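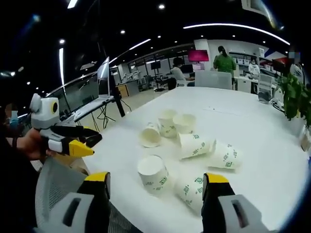 October, round table, afternoon

Cups again. Same table as last time, the round white one, and seven of the paper ones with the green leaf print. Some set upright, the rest laid on their sides in different directions. The job is to get from that to one stack, all the same way up, and then from the stack back out to a spread. Writing down what I have so the next person doesn't start from zero.

Start layouts. I've stopped placing the cups by hand with a plan in mind. When I do that I make a ring every time, with the mouths pointing out. What works better is to tip a loose stack out over the middle of the table and right a few of them. Leave whatever lands close to another cup, even if the two are touching. If one rolls off, put it back near the edge on that side.

Upright cups are easy. Take the wall a bit below the rim, lift straight, lower into the next one. The fault I keep making is squeezing too high. The rim goes oval and then it won't sit down inside the cup below, it hangs on two points and leans. Lower on the wall is stiffer. Just above the base is stiffest, but then the cup is top-heavy in the grip and swings.

Cups on their sides are the slow part. Two ways to do it:

1. Grip across the body near the base, lift, turn the wrist until the mouth is up, set down, let go, take it again properly. Slow and reliable.

2. Press down on the base end so the mouth end comes up, catch it on the way. Quick when it goes well. When it doesn't, the cup skates across the table and takes a neighbor with it.

I did 13 rounds with the first way and 10 with the second. I would keep to the first until everybody has had some practice. The second is fine for a cup with clear space behind it.

Rolling. A paper cup is a cone, so it doesn't roll away in a line, it swings in an arc with the mouth end on the outside. Handy to know. Come at it from the outside of the arc and it rolls a little and stops against you. Come from the inside and you chase it around to the far edge. The table top is smooth and gives no help at all. Tudose had a felt mat down for their sessions and I can see why, but then the cups drag and the whole thing feels different, so I'd leave the top bare.

Stacking order. Build on a cup that is already upright near the center, and don't move it. I lost time early on by carrying the growing stack over to each new cup. Past four cups the stack wants to tip when it's moved, and the top one is usually not seated. Bring the cups to the stack.

Seating. A light push on the top rim after each cup. Without it the gaps add up and the last one sits crooked. With too hard a push they jam, and then the unstack takes two people – one to hold the bottom, one to pull. Twisting a little while pulling helps.

Wear. The cups last longer than I thought they would. Creases show up first on the wall, then the rim goes soft in one place. A creased wall is fine to keep using. A soft rim goes in the recycling. We opened a sleeve of 100 from Jinddale and have 62 left, counting the ones on the table. Please don't drink out of the ones from the open sleeve, the stack sticks after that. There are mugs in the kitchen.

Table. Wipe it before starting. Crumbs under a cup are enough to make it rock. Push the chairs back a good way first too, the corner of a backrest caught my elbow twice.

Next: same cups, but a spread with two already nested and lying down together. Erix want the unstack written up separately, and Skerna asked whether lids can be added. Lids can wait until the sideways ones go better.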